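Two arm imitation data - keep the messy demos or bin them?
Posted in Learning & Control

Tadisa
Collecting teleop demos for a bimanual task, dried flowers into vases, one bunch per arm. Got 463 episodes so far, target is 1805. Problem is the stems. They shed, they bend, and the operator often has to stop and regrip. Do I keep those or only save the clean runs? Also not sure whether to let both arms move at once or make them take turns.

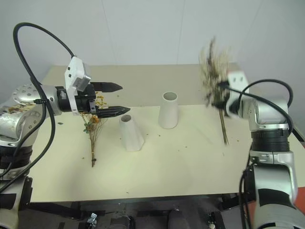
Both vases start empty and upright every time, but I've been shifting them a bit between runs. Bunches too. We don't sweep the table in between, takes too long. Training run is booked for Saturday so would rather not find out the hard way. Any advice welcome, sorry for the rushed post.

Paavo Leinonen
Keep the regrips. If the policy only ever sees perfect grasps it has no idea what to do after a bad one, and with dried stems it will get bad ones. What I would throw out is dithering - operator hovering for ages, thinking. Trim that or the model learns to hover aswell.

On the arms, pick one style and write it down for your operators. We had 2 people on a similar job, one always went left first and the other did whatever. Policy froze half way between. If you want both styles, label them.

And leave the bits on the table, they'll be there when you run it for real. Do check your wrist views for blur though, fast swings with long stems are horrible. Slow the operators down a touch.

Grudow
just collect more

Lunde
Agree with Paavo mostly. Don't wait for 1805 before training, train on what you have and see where it fails, then collect for that. For us it was nearly always the narrow neck, stems catching on the rim. We did 4 rounds like that, much less wasted time. Swap the bunches over now and then too - otherwise teh left arm only knows one of them.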